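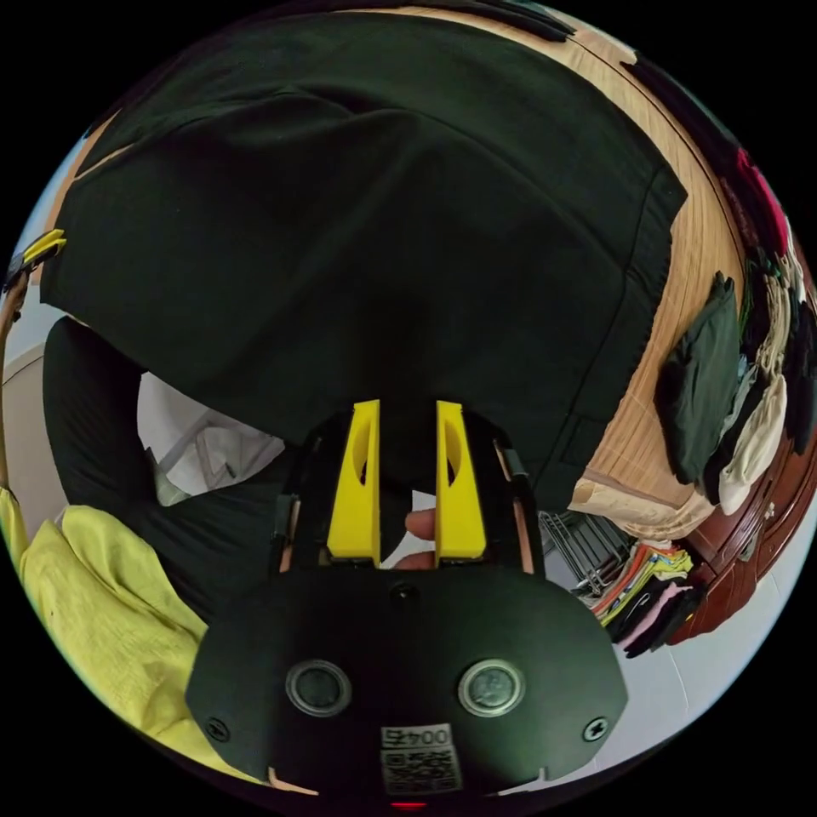

Slide 1: dedos amarelos, tecido preto, roupa por todo lado

Bom dia! Começo pela roupa porque é o problema de que mais gosto (e o que mais me humilha). Pergunta para a sala: quem deixaria uma máquina tratar da roupa lá de casa? Esperar pelas mãos.

Tecido preto, mate, cheio de dobras. Onde acaba uma prega e começa a bainha? Nós passamos o dedo e sabemos. Um braço tem de adivinhar, e uma caneca, ao lado disto, é um descanso: tem sempre a mesma forma!

Apontar para o monte colorido no chão, à direita. Separar peça a peça, para mim, é a parte mais bonita de todas. Puxa-se uma manga e vêm outras atrás.

Números da Penry: 3.250 tentativas de pegar numa peça pela borda, 1.621 boas. Quase metade! Fiquei mesmo contente, há dois anos nem tentávamos. Dobrar já é outra conversa, falar disso no slide 4.

Chão de fábrica: contar o caso da Grimamar, 800 toalhas iguais por turno, e aí sim, a máquina aguenta-se bem. Toalhas iguais, mesa lisa, luz fixa. Em casa não há nada disso.

Citar o Ifor Lloyd: «primeiro a borda, depois o resto». Beber água.

Já conseguem? Umas coisas sim, o cesto inteiro ainda não. Passar ao vídeo das meias.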